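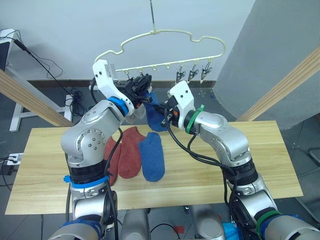

Home News Community Workshops Events Contact

Lisville workshop build takes on the laundry

13 January 2021

A two-armed robot put together by members of the Larkine shared workshop in Lisville is being taught to hang socks on a clip hanger, a job its builders picked after a long argument about what a home robot should do first.

The machine is the work of Gisela Ojeda, Edgars Rozīte and Ratih Ong, who began planning it in June and moved it into the back bay of the workshop once the arms were wired. They call it Sosa. It stands at a long wooden tabletop with a plastic hanger hung over it, and it uses both arms on one sock.

"People told us to start with blocks," said Ojeda, who handles the software. "We did blocks for a while. Then you have a robot that is good at blocks."

The hanger has a straight lower bar with small spring clips dangling from it. For each sock, one gripper has to pinch the top edge and bring it up under the bar while the other comes in from the right to help with the hold and work the clip. The group uses red socks and blue ones, laid side by side on the table with the toes pointing away from the wall.

The clips have caused most of the trouble. They swing when touched, and a sock that is held too low misses the jaws. Rozīte, a retired machinist, has redone the gripper brackets more than once to get the fingers closer to the bar without knocking the hanger.

"A hanger moves if you breathe on it," he said. "We thought about bolting it down. But then it would only work on a hanger that is bolted down, and I don't own one of those."

The arms can be told apart by colored bands, blue on the left and green on the right. Ong said the bands went on early, after an evening spent sending commands to the wrong side.

To teach the task, one of the three guides the arms through it by hand controls while the computer records the movements. Each run is one sock, start to finish. The group has kept 403 runs so far and wants 1000 before it trains the next version of the control program. Runs in which a sock is dropped are kept as well, in a separate folder.

The current version was trained on a smaller set. In its last full test, the robot was given 40 tries and clipped the sock in 30 of them. Ong said most of the misses came at the same point, when the second arm closed on the clip a little too early and pushed it out of line.

"It's slow," she said. "I can do a whole load while it does one hanger. That doesn't bother me much yet."

The build has been paid for by the three members, apart from the controller boards, which came from Zurosari, a repair shop in town that was clearing out old stock. Shop owner Benjamín Vergara said he had expected the boards to end up in a drawer. He has since stopped by twice to look at the cabling.

Oriana Acuña, who keeps the bench schedule at Larkine, said the robot has the back bay through the end of the winter. Members who need the long table should check with her first — the table's position is measured against the arms, and moving it means the group has to set everything up again.

The builders plan to add children's socks and thicker winter pairs next, then try a hanger of a different shape. Taking dry socks back off the clips will come later. Rozīte said he expects that part to be easier, though Ojeda does not agree.

The parts list and wiring notes are in a binder at the Larkine front desk. Members who would like to take a turn at the controls can put their names on the sheet inside the cover. A run takes a few minutes to learn, and no experience with robots is needed.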